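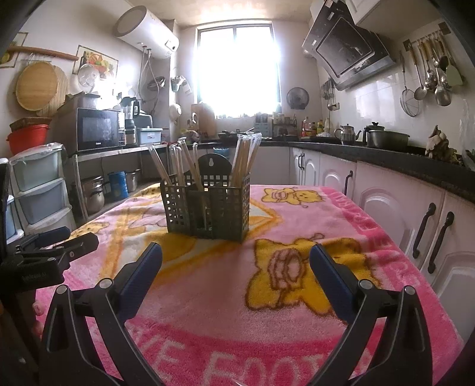

Eleri Yorath

Household Objects, Unit 4: The Chopstick Holder and What People Put in It

Notes for the October session. Bring the reader. If you left the reader at home, sit next to somebody kind.

4.1 Where we left off

Last time we argued for most of an hour about whether a drawer divider is furniture. Karla Aguirre has asked me to record that she still thinks it is. Noted. We move on to containers that stand up and hold things upright, a smaller and more peaceful family: pen cups, umbrella stands, toothbrush mugs, and the subject of this unit.

4.2 Parts of the holder

The usual kitchen model comes in dark plastic with square perforations in the sides. I want you to use the following terms in your write-ups, so that I don't have to read "the tall bit" thirty times again.

Body: the basket part. The square openings let air in and water out, assuming anybody washes the contents.
Back plate: the rounded piece that rises behind the body.
Hanging slot: the keyhole or teardrop opening in the plate, meant for a hook or a nail. In my experience most holders spend their lives on a flat surface anyway, and the slot goes through life waiting for a nail.
Compartments: the divisions inside. A manufacturer divides a holder in the belief that a household will sort things. Households have their own views.

On the table we are using, the two sides have already developed different characters. The left-hand group is loose and leaning, with one wrapper heading out on its own. The right-hand bundle is tighter and close to upright. Same object, same contents, two philosophies. Write a paragraph on which side is your own kitchen, and try to be truthful.

4.3 The wrapper problem

Chopsticks that are still in their plastic are a category of their own, and the reading (Türkmen, chapter 4) gives them only a page. Melahat Türkmen calls them "stock." I prefer "guests." A bare chopstick in a holder lives there. A wrapped one looks as though it might be leaving.

The wrapper also changes how the thing behaves. Crinkled film adds bulk at the top end, so a bundle takes up more room above the rim than it does below. It slides on its neighbors. It makes a noise out of all proportion to its size, as anyone who has tried to eat quietly after midnight can confirm. When you draw a wrapped bundle, draw the crinkle. Several of you drew neat cylinders last year and I was sad about it.

4.4 Surfaces

Our catalog form has a box marked "surface," and students tend to write "table" in it and go to lunch. Look again. A plush pink blanket with cartoon bears on it is a surface with opinions. Pile is soft, so a small stick laid on it will not roll the way it would on bare wood, and a holder with a narrow base deserves some watching. The print matters too. Brown outlines and golden-yellow bears make a busy ground for a slim, light brown object, and your eye has to work for it.
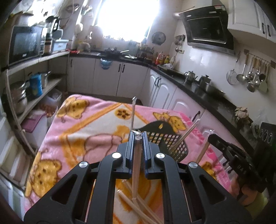

Fig. 2. One chopstick held upright, two lying loose on the blanket, and the holder at right.

Compare the loose pair with the ones in the holder. They lie on a diagonal across the cloth. Bjarke Þórarinsdóttir's term for this state is "between homes," and she spends a good part of her lecture on it. I'd accept "loose."

4.5 Neighbors

Record what else is in the kitchen, but keep it short. A microwave on an upper shelf, a blender beside it, a cutting board leaning on the wall: fine. One line. Yesenia Lozano once handed in 3,000 words on a windowsill and I have never fully recovered, though the part on jars was good.

4.6 Assignment

Find a holder of any kind at home and do the following.

Name its parts using the terms in 4.2.
Say what it was sold to hold and what it holds now.
Describe the surface it stands on in one full sentence containing an adjective.
Draw it. Ability is not graded. Crinkle is graded.

Keep the whole thing to 300 words plus the drawing. Leave it in the tray outside room 103 before noon. The tray is a container too, and anyone who wants to write it up for extra credit should see me first, as Karla has already asked.

Next unit: lids, and where the matching one went.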